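Notes for Saturday, Prillcombe shared workshop, upstairs room

Start when the kettle is off. Say how long: three parts, then questions. Slides are few, most of it is talking.

Part one. What I set out to build. A hand-held gripper I could take round the house and use to record how I fold clothes, so that an arm on the bench could later learn from the recordings. I call the project Kairys. The arm is still in pieces. Tonight is only about the hand tool.

Say what I got wrong first. Version one had straight fingers and hard pads. It picked up a tin perfectly well and slid straight off a shirt. Pass the old pads round here, they are in the Detby tin.

Part two. Linkage and pads. Two arms, pivots top and bottom on each side, soft textured pads at the tips. Mention that the pivots need to be free but with no side play. I rebuilt them 4 times. If the fingers twist, thin cloth escapes at the corner.
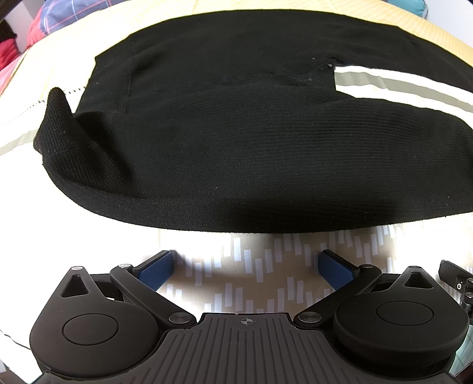

Knitwear is the hard case. Ribbed knit stretches when you pull it, so the sleeve moves and the body comes with it. Grip close to the cuff, lift, fold, let go, then move on to the next. Dark clothes are worse, as the folds are hard to pick out in the recordings. Bring up the lamp question if anyone looks interested.

Part three. Numbers. 80 folds recorded so far, 31 thrown out. Most of those were my own fault: cable caught, hand in the way, stopped halfway. Be plain about this. People will ask if 49 is enough and the answer is no.

What next. Lighter body, shorter cable, a Kurik bearing in each pivot if the price comes down. Finish the arm by May.

Ask for: spare bearings, anyone with a better way to mould pads, jumpers nobody wants back.

Questions. If it goes quiet, ask who has tried socks. Leave the tool on the front table afterwards and switch the extension lead off at the wall.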